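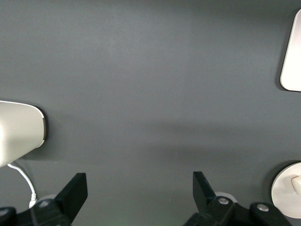 4.2 Picking a gripper for the low-contrast trials

We went back and forth on grippers more than I'd like to admit, and in the end Danica and I just ran both of them through the same 500 grasps and let the numbers settle it. The Wumura came first. Its jaws are flat and matte black with squared-off tips, and from the wrist camera (Figure 3) they stand out really clearly against the gray tabletop, which made our tip tracker's life a lot easier! The Pliltela has clear silicone pads, and the tracker lost them 60 times over the full set, mostly when the arm was moving fast. The Wumura lost its tips 18 times.

Figure 3. Wrist camera view with the Wumura jaws open over the gray tabletop and white items near the sides.

I had expected the softer pads to win on rounded housings, and they did slip less there, so this wasn't a clean sweep. But we needed to know where the tips were before closing, and a good grip in the wrong spot didn't help us much. We also swapped the Brikby controller for the Agbayani halfway through August, then reran everything on the new one (yes, all of it) so the two grippers would be compared on equal terms. Everything from Section 5 on uses the Wumura with the Agbayani controller, and the Pliltela results are in Appendix B.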